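La caisse jaune

L'atelier ouvrait à quatre heures le mercredi et fermait quand le gardien éteignait le couloir. Nous étions une équipe de quatre, inscrite au concours sous le nom de Clindetti, que l'un de nous avait trouvé sur l'étiquette d'un vieux moteur et que personne n'avait eu le courage de changer ensuite. L'autre équipe du lycée s'appelait Nasier. Elle avait la table près de la fenêtre. Nous avions celle du fond, à côté du lavabo.

Le sujet de cette année-là tenait sur une page. Un bras devait travailler à l'intérieur d'une caisse fermée sur les côtés, prendre une serrure électrique, la poser à sa place, brancher son connecteur sur une carte, puis commander l'ouverture. Il ne fallait toucher à rien pendant l'essai. On avait le droit de regarder et de parler, et l'arrêt d'urgence comptait pour un abandon. La finale se tenait à Huvholm en juin.

La professeure nous avait lu la page à voix haute, puis l'avait scotchée au mur.

« Vous allez perdre votre temps sur la serrure, avait-elle dit. Tout le monde perd son temps sur la serrure. Le problème, c'est la fiche. »

Nous avons perdu notre temps sur la serrure jusqu'aux vacances de février.

Elle était lourde pour sa taille et glissait entre les doigts de la pince. Nous avons collé du caoutchouc, puis du papier de verre, puis encore du caoutchouc. Le garçon qui s'occupait de la mécanique tenait un cahier où il notait chaque essai avec une croix ou un rond. Il y avait des pages entières de croix. Il ne s'en plaignait pas. Il tournait la page, tirait un trait à la règle et recommençait.

Moi, j'écrivais le programme. Je n'avais pas choisi. Le premier jour, on avait demandé qui savait programmer, j'avais répondu un peu, et à la fin de la séance l'ordinateur était devant moi. Mon frère avait fait partie du club avant moi, dans une équipe qui s'appelait Mackay et qui n'était jamais arrivée en finale. Il m'avait laissé ses tournevis et un conseil : ne jamais modifier deux choses à la fois. Je modifiais toujours deux choses à la fois.

En mars, la serrure a tenu. Le bras la soulevait, la déplaçait et la reposait sans la lâcher. Nous avons recommencé le mercredi suivant et elle a tenu encore. La fille qui avait soudé les fils a demandé quand on passait à la fiche. J'ai dit tout de suite. Il restait une demi-heure.

La fiche était petite et blanche, au bout de deux fils souples. À la main, on la branchait sans y penser. Avec la pince, il fallait la trouver d'abord, et elle n'était jamais au même endroit, parce que les fils gardaient la forme qu'on leur avait donnée la fois d'avant. Le bras descendait là où elle aurait dû être et se refermait sur rien. Ensuite il remontait avec application et allait brancher ce rien sur la carte. La première fois, cela nous a fait rire.

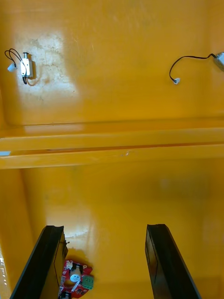

« Il faut qu'il regarde avant de descendre, a dit la fille.

— Il regarde.

— Il regarde une fois, de loin. Il faut qu'il regarde de près. »

Je savais qu'elle avait raison et je savais ce que cela voulait dire pour moi. Il fallait reprendre le programme depuis l'approche. J'ai répondu que le problème venait peut-être des fils. Elle a haussé les épaules et elle est allée se laver les mains.

Pendant deux semaines, j'ai essayé de prouver que c'étaient les fils. Nous les avons raccourcis, puis tenus avec un morceau de ruban adhésif. La professeure est passée, a relu la page scotchée au mur et a posé le doigt sur la ligne qui interdisait de fixer les câbles. Nous avons enlevé le ruban.

L'équipe Nasier, elle, branchait. On entendait le claquement de leur serrure depuis le fond de la salle, un bruit sec, puis leurs voix. Ils n'étaient pas désagréables. L'un d'eux est venu nous voir et s'est penché sur la caisse, les mains dans le dos.

« Vous cherchez la fiche en entier ? a-t-il demandé.

— Oui.

— Nous, on suit le fil. On part de la serrure et on suit jusqu'au bout. »

Il a dit cela comme on indique un arrêt de bus. Puis il est retourné à sa table. Le mécanicien a écrit « suivre le fil » dans son cahier et l'a souligné. J'étais vexé. J'ai rangé mes affaires avant l'heure et je suis rentré à pied.

À la maison, j'ai ouvert l'ordinateur sur la table de la cuisine. Ma mère a poussé les assiettes d'un côté et a mangé de l'autre. J'ai effacé l'approche, celle sur laquelle je travaillais depuis novembre. Elle faisait 55 lignes et je les connaissais par cœur. J'ai gardé une copie, que je n'ai jamais rouverte.

Suivre un fil noir sur un fond jaune n'était pas difficile. Le difficile venait des ombres, qui étaient noires aussi et qui partaient dans d'autres directions. Le bras suivait l'ombre jusqu'à l'endroit où elle s'effaçait et s'arrêtait là, au-dessus du jaune. Il attendait. Dans le programme, cette attente avait une durée que j'avais fixée moi-même, mais en le regardant on lui prêtait de l'embarras.

Nous avons changé les lampes de place. Nous avons tiré les rideaux, et l'équipe Nasier a demandé qu'on les rouvre. La fille a proposé de travailler avec les mauvaises ombres, puisqu'à Huvholm on ne choisirait pas l'éclairage. Elle a pris la lampe de bureau de la professeure et, pendant tout l'après-midi, elle l'a promenée autour de la caisse pendant que le bras cherchait. Quand il se trompait, elle ne disait rien. Elle laissait la lampe où elle était jusqu'à ce que j'aie corrigé.

Le quatrième de l'équipe ne parlait presque pas. Il était arrivé en janvier d'un autre lycée et on lui avait confié la carte parce que c'était la seule chose qui restait. Il vérifiait les vis du bornier avant chaque essai, même quand on lui disait que ce n'était pas la peine. Un mercredi de mai, nous en étions au neuvième échec d'affilée et j'avais la main sur la souris pour relancer, quand il a dit :

« Attends. Il pousse trop tôt. »

Il avait regardé la fiche, alors que nous regardions tous l'écran. La pince la prenait bien. Elle l'amenait bien. Elle commençait à pousser alors qu'elle tournait encore un peu, et la fiche se présentait de travers. Il suffisait d'attendre la fin du mouvement. J'ai ajouté une pause et je n'ai modifié que cela.

Le bras est descendu. Il a suivi le fil, s'est arrêté, a pris la fiche. Il l'a portée au-dessus de la carte et il est resté immobile. Le mécanicien avait son crayon posé sur le papier. Puis la pince a poussé, la fiche est entrée, et la serrure a claqué.

À la table de la fenêtre, ils ont levé la tête. L'un d'eux a applaudi, deux ou trois fois, et il est revenu à son travail.

« Encore », a dit la professeure depuis son bureau.

Nous avons recommencé. La fiche est entrée. Au troisième essai elle est tombée, et au quatrième elle est entrée de nouveau. Le gardien est venu dire qu'il éteignait. La fille lui a demandé cinq minutes, il nous en a donné dix et il est resté debout près de la porte à regarder, son trousseau dans la main.

En juin, nous sommes partis pour Huvholm en car, les deux équipes ensemble, avec les caisses calées dans la soute entre des couvertures. La salle était un gymnase. La lumière venait d'en haut, par de grandes vitres sales, et changeait dès qu'un nuage passait. La fille a regardé le plafond, puis moi, et elle a souri.

Nous avions droit à 2 passages. Au premier, le bras a perdu le fil à mi-chemin. Il a attendu au-dessus d'une ombre pendant toute la durée que j'avais fixée, puis il est remonté à sa position de départ et le juge a noté zéro pour le branchement. Le mécanicien a tracé sa croix. Le quatrième a demandé au juge s'il pouvait vérifier les vis entre les deux passages. Le juge a dit oui. Il les a vérifiées. Elles étaient serrées.

Je n'ai rien modifié. J'en avais envie, j'avais déjà le fichier ouvert et le curseur sur la ligne du seuil. La fille a rabattu l'écran à moitié, sans brusquerie, et je l'ai laissée faire.

Au second passage, un nuage est resté au-dessus du gymnase. Le bras a posé la serrure, suivi le fil, pris la fiche. Il a marqué sa pause. J'ai entendu quelqu'un demander derrière nous s'il était en panne. Puis il a poussé, et ça a claqué beaucoup moins fort que dans l'atelier, à cause du bruit de la salle. Le juge a dû se pencher pour être sûr. Il a coché la case et nous a fait signe de dégager la table.

Nasier a terminé devant nous. Au retour, leur programmeur s'est assis à côté de moi et m'a demandé combien de temps durait notre pause. Je le lui ai dit. Il a trouvé que c'était long. Nous avons parlé des ombres jusqu'à ce qu'il s'endorme contre la vitre.

Le mercredi d'après, l'atelier était ouvert une dernière fois pour le rangement. Il fallait démonter, essuyer la caisse et rendre les outils. La professeure a décollé la page du mur et m'a demandé si je revenais à la rentrée. J'ai dit que je ne savais pas encore. Elle m'a tendu un carton pour les câbles, et j'ai commencé par ceux de la serrure.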